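Kultari K2 tabletop sorting cell

The Kultari K2 is a bench-mounted cell for pick-and-place work on small, light parts. It is supplied as a white worktop, panelled surround, arm mountings, gripper kit and overhead or side camera bracket. The arms are bought separately or moved across from an existing Kultari bench. Kerslake holds the stock and the Skavton depot carries out servicing.

Part number for the complete cell, less arms: 1831. Part number for the gripper service kit: 403.

Setting up

Level the worktop before the arms go on. Check it again once they are bolted down, as the weight will pull a poorly packed leg out of true. Both arms should be sent to their park position with nothing on the table, and the camera view should be clear of them when they are there. If a fingertip shows in the view while an arm is parked, correct the park position and save it again. Do not move the camera to suit.

Lighting is left to the customer. One soft source from the side is enough for most parts. Avoid gloss finishes on the worktop; a replacement top in the standard matt white can be ordered from Kerslake. 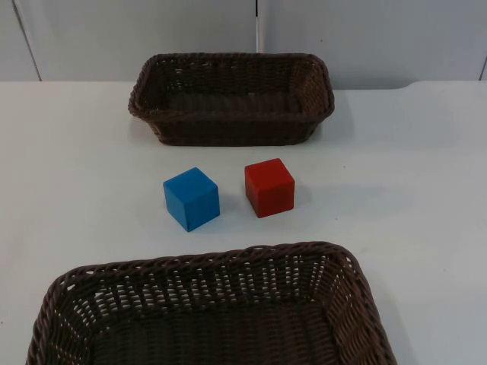 Reference layouts are best kept simple, and the same one should be used each time the cell is checked. Both arms are parked before the layout is put out. The one used for the K2 is two brown wicker baskets, one to the back and one to the front, both empty, with a blue cube and a red cube side by side in the open space between them. The cubes stand nearer the back basket, which leaves a wide clear strip on the near side for the approach to the front one. Set them with a small gap; if they touch, a finger will push the neighbouring cube as it closes. Woven baskets are a fair check for a camera, as an open weave lets the white top show through and a poorly set threshold will read the gaps as parts.

Run the layout at 70 per cent speed after any work on the arm. Full speed may be restored when two runs in a row finish without a stop.

Routine care

Wipe the worktop and the fingertip pads with a lint-free cloth, slightly damp. Solvent hardens the pads and must not be used. Look at each pad for flattening along the inner edge and change both pads of a pair together, even if only one is worn.

Check the bracket screws by hand with the driver in the kit. They should be firm and no more — the bracket is thin around the cut-out and will bow if the screws are forced. Thread lock is not needed and makes the next change harder.

Keep the warning label on the arm clean and readable. Replacement labels are in the service kit.

Cable routing

The gripper cable needs slack for the full turn of the wrist, but a loop that is too large will hang in the camera view or drag on the parts. Follow it by eye through a slow run with the arm at its lowest point over each basket. If it crosses a part in the view, the software may see one block as two. Take up the slack at the upper clip first, then turn the wrist through its whole range under hand control. The cable must not go tight at any point.
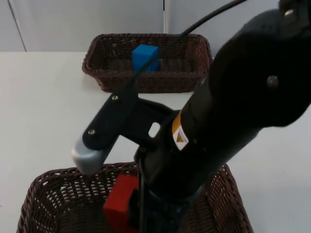

Arm over the front basket, red block inside and blue cube in the back basket. The cable crosses in front of both.

Faults

Cell reports an extra part: check the cable route, then the camera threshold.

Pad catches the basket rim: raise the approach height before changing the release height. Rolled rims stand higher than the drawing suggests.

Cube released at an angle: check the pads for uneven wear, then the bracket for bowing. A bowed bracket is replaced and should not be bent back.

Arm stops on the way to park: look for a cable caught behind the surround.

Last updated: 1/19/26

Comments

Lachlan Treloar
Is the bracket in kit 403 the same as the one on the older K1 gripper? We have 2 spares at Derovville and would like to use them up.

Skavton depot
No, the hole spacing is different. The pads will fit.

benchwright
Raising the approach height cured the rim problem here. Ours had been catching since May. The upper clip is awkward to reach with the surround fitted.

Lachlan Treloar
Take the left panel off, it's quicker.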